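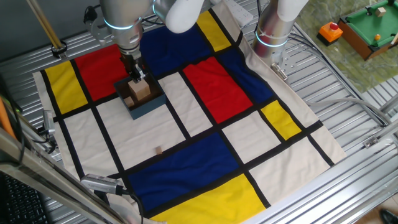
Was kostet ein Sprachkurs bei uns?

Ein Semesterkurs umfasst 28 Abende und kostet pro Abend so viel wie zwei Kinokarten, Lehrbuch nicht eingerechnet. Wer billiger lernen will, findet Apps genug. Wir haben Zweifel, ob man damit sprechen lernt, aber beweisen können wir das nicht.

Startseite | Über uns | Kurse | Einstufung | Anmeldung | Kontakt

Über uns

Die Sprachschule Arholm unterrichtet Erwachsene in Schwedisch, Polnisch, Italienisch und Deutsch als Fremdsprache. Auf Seiten wie dieser steht sonst gern etwas von Leidenschaft. Wir misstrauen dem Wort. Eine Lehrkraft, die am Donnerstagabend um halb neun zum vierten Mal den Konjunktiv erklärt, braucht Geduld und ein ordentliches Honorar, und für das zweite können wir sorgen.

Angefangen haben wir in zwei gemieteten Zimmern in Rultow, über einer Änderungsschneiderei. Die Methode, mit der wir damals warben, hieß »Sprechen ohne Grammatik«. Nach einem Jahr konnten die Teilnehmer flüssig Kaffee bestellen und keinen einzigen Nebensatz bilden. Seitdem gibt es wieder Grammatik, auch in den Anfängerkursen. 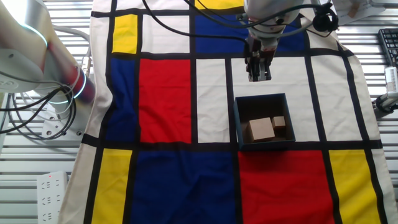 Die alte Methode war übrigens nicht billig. Wir hatten eine Lizenz gekauft, dazu Schulungsordner, und eine ganze Weile selbst daran geglaubt. Heute fragen wir bei jedem neuen Lehrwerk zuerst, wer es schon ein volles Semester lang benutzt hat. Meistens wird es dann still am Telefon.

Mehr als zwölf Personen sitzen bei uns in keinem Kurs. Ob zehn besser wären, darüber wird im Kollegium gestritten. Die Räume in Plesine sind heller als die alten, die Heizung dort ist schlechter, und eine Strickjacke schadet von November bis März nicht.

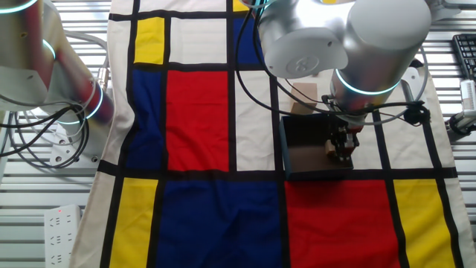 Was wir nicht versprechen

Niemand spricht nach einem Semester fließend. Wir schreiben auch nicht »B1 in acht Wochen« auf unsere Plakate, obwohl uns das schon mehrfach geraten wurde. Für die meisten Berufstätigen, die neben dem Kurs wenig Zeit haben, dauert der Weg dorthin mehrere Semester — bei manchen auch länger, und das liegt selten an der Begabung.

Das Zertifikat, das wir ausstellen, bestätigt die Teilnahme. Es ersetzt keine anerkannte Prüfung, und mancher Arbeitgeber wird es ungelesen abheften. Wer einen amtlichen Nachweis braucht, meldet sich bei einem zugelassenen Prüfungszentrum an; bei der Vorbereitung helfen wir.

Die Lernplattform Pirihi, die zu jedem Kurs gehört, ist brauchbar zum Nachschlagen und für Hausaufgaben. Die Punkte und Abzeichen darin haben wir abschalten lassen. 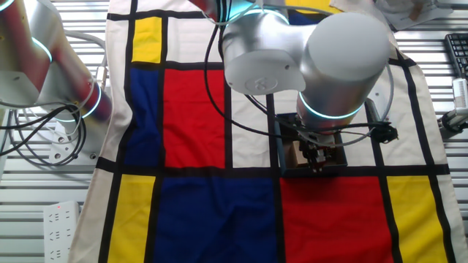
Kornelius, Schulleitung Sprachschule Arholm

Zur Probestunde kann man ohne Anmeldung kommen. Danach bleiben 48 Stunden Bedenkzeit, vorher nehmen wir keine Unterschrift an. Bei der Einstufung bitte nicht zu Hause üben, sonst sitzt man im falschen Kurs und merkt es erst in der dritten Woche.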